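How to apply for a summer internship abroad

Most summer placements fill up well before spring, so start in December if you can. The steps below are the ones we give students at the Prerau office. They work for company internships and for university labs that take visiting students.

1. Check that you are eligible

Read the host's rules first. Many hosts only take students who are enrolled for the whole of the placement. If you graduate in June and the internship starts in July, write to the host and ask before you fill in anything.

2. Write a one-page resume

Put your degree, your expected graduation date and your languages at the top. List part-time jobs too, even if they have nothing to do with your field. Save the file as a PDF with your last name in the file name.

3. Write a short letter

Keep it under 400 words. Say which placement you want, when you can start and what you have already done that is close to the work. Name one course or project and explain your part in it.
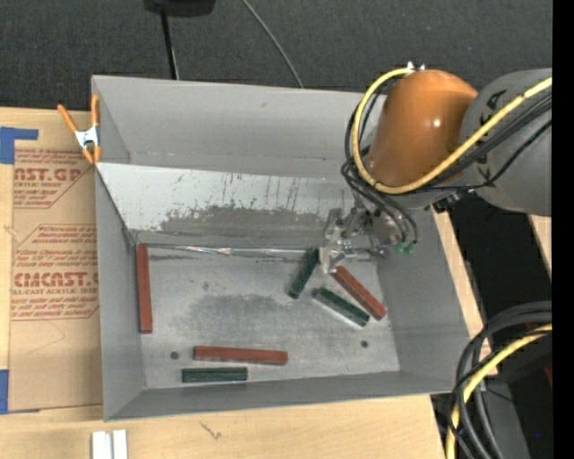 Ask two people for references at this stage. A professor who has graded your work is a good choice, and so is a former supervisor. Give them at least two weeks and send them your letter so they know what you are applying for.

4. Work out the money

Find out if the placement is paid and when the first payment arrives. Hortensia Leiva, who spent a summer in Cáceres, paid 1,254 euros for rent and deposit before she got her first stipend. Ask your school about travel grants. Ours has a separate form, and it has to be signed by your department.

5. Submit and follow up

Upload everything in one sitting, because the form does not save drafts. You will get a confirmation by email. If it has not come by the next working day, check your spam folder and then write to the placement desk.

6. After you are accepted

Apply for your visa as soon as you have the signed agreement. Buy health insurance for the full stay, including travel days. Send a copy of both to Violeta Troncoso in room 101. She is in on Monday until 3 p.m.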